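Table (furniture)

A table is an item of furniture with a raised flat top, supported most often by legs, a pedestal or trestles. Tables are used for eating, writing, handwork, games and the display of objects. The word comes from the Latin tabula, meaning a board or plank, and replaced an older English word, bord, which survives in the phrase "room and board".

Construction

The traditional wooden table has three main parts: the top, the apron and the legs. The apron, also called the skirt or frieze, is a frame of rails set on edge under the top. It joins the legs to one another and keeps the top from sagging. Legs are fixed to the apron with mortise and tenon joints, dowels or metal corner brackets. Where the legs are long or slender, stretchers may be added near the floor.

Solid wood expands and contracts across the grain as humidity changes. For this reason the top is not glued rigidly to the apron. It is held by slotted screws, wooden buttons or figure-eight fasteners, all of which allow a small amount of sideways movement. A top fixed without such allowance may split along the grain or pull the apron joints apart.

Edges are left square, rounded over or cut to a molded profile. The rule joint, used on drop-leaf tables, pairs a convex edge on the fixed top with a concave edge on the leaf, so that no gap shows when the leaf is lowered.

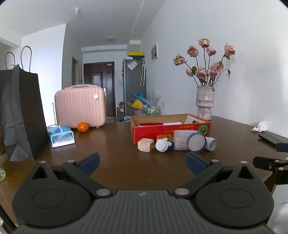 Finishes

Finishes are grouped into those that penetrate the wood and those that form a film on it. Linseed and tung oil belong to the first group – they leave a low sheen and are easily renewed, but give limited protection against water. Shellac, lacquer and varnish belong to the second. Shellac applied in many thin coats with a cloth pad is known as French polish. It takes a high gloss but is softened by alcohol and marked by heat. Polyurethane varnish is harder and more resistant to both, though damage to it is more difficult to repair in patches.

White rings on a film finish are usually caused by moisture trapped in or under the film. Dark rings indicate that water has reached the wood itself.

Types

Drop-leaf tables have hinged leaves supported by brackets or swinging legs. In the gateleg form the swinging leg is part of a braced frame, or gate. Draw-leaf tables store their leaves beneath the main top. Pedestal tables stand on a central column, usually with three or four feet, and leave more room for the knees. Trestle tables rest on two or more separate supports and can be taken apart for storage.

See also

Bench
Desk
Sideboard
Workbench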